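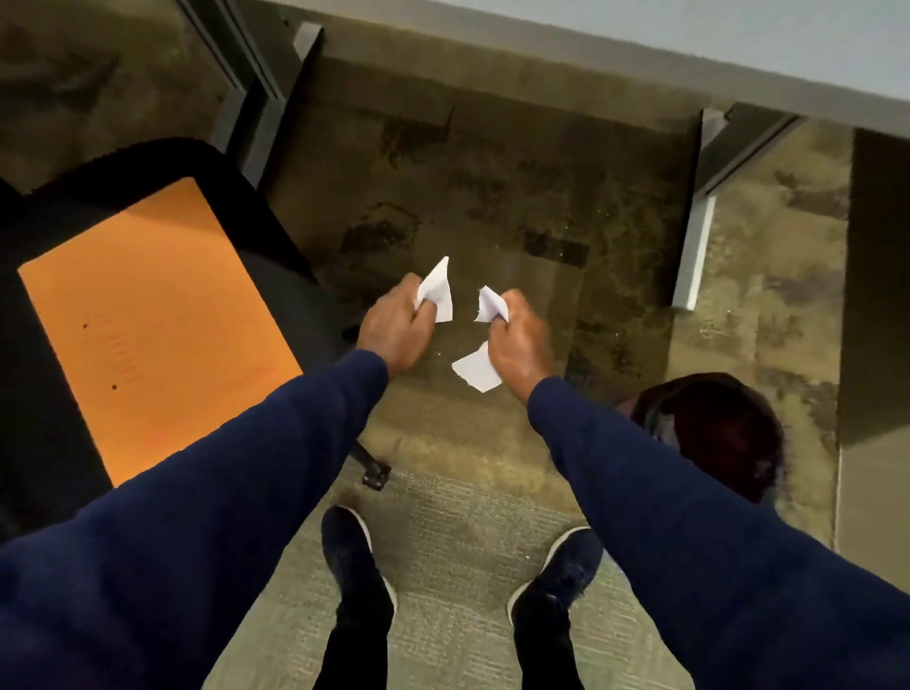 **Figure 3.** Tearing a sheet of white paper by hand. The ragged edges of the two held pieces face one another across a narrow gap, with a third scrap just below the right hand.

### 4.2 What hands do with paper they no longer want

We had meant, when we first planned this study, to say rather little about tearing. Our interest was in what people keep, and the drawers and box files of the Prurkumov office had already given us more than enough to write about. But as the weeks went by we found ourselves returning to the small heaps of torn paper that collected on the desks by late afternoon, and to the pleasant, slightly absent way in which people made them, and it began to seem a pity to leave them out.

Tearing is an older and more homely way of getting rid of a page than feeding it to a shredder, and it asks a good deal more of the person doing it. The sheet has to be gripped on both sides of the place where it will give. Figure 3 shows the sort of hold we mean: one hand is closed around a pointed, roughly triangular fragment, pinched where the paper has crumpled at its base, while the other has a smaller crumpled piece whose jagged edge stands up above the knuckles. The flat scrap beneath has the same torn edges. None of the three pieces is neat, and very few of the pieces we collected during the study were.

We gathered 300 torn sheets in all, each kept in its own envelope with a note of the kind of document it had been — a draft, a printed message, a delivery slip, a page of somebody's sums. Prasert Chantharasri, who sorted them with great patience on the long table at Ostar, proposed the two terms we use from here on. A *parting tear* is the first one, usually made along the short side of the sheet and usually fairly straight for the first few centimetres. A *following tear* is any that comes after it, when the paper has been folded over or stacked and is thicker and harder to steer. Following tears wander. They run off towards a corner, or stop short and have to be started again, and they are where most of the pointed fragments in our envelopes came from.

The weight of the paper matters too, though less than we had supposed. The ordinary office stock tore readily in either direction, but gave a cleaner edge along the grain, as Ahn's earlier work on household letters would lead one to expect. Card was seldom torn more than once. Of the 14 people who kept a diary for us, several wrote that they would sooner bend a card in half and drop it in the bin than struggle with it, and one added, rather charmingly, that card "argues back".

The diaries were also where we learnt how much feeling there can be in so slight an act. Some writers tore for privacy, going over a name or an address until it could not be read. Others tore because a piece of work was finished and they wanted to mark it somehow, and a good many simply liked the sound. One diarist kept her larger scraps for shopping lists, and by September had filled a biscuit tin with them. We have counted these reused scraps as kept and not discarded, a decision which we admit may be argued with, and which does make the figures for that household look a little odd beside the rest.

It remains to say something about where the pieces end up. At Prurkumov, torn paper tended to stay on the desk for a while before it was swept into a bin; at the Jikel site, where bins stood beside every desk, it was more often torn directly over them, and the fragments were smaller. We take up this difference in Section 4.3, together with the floor plans of both offices.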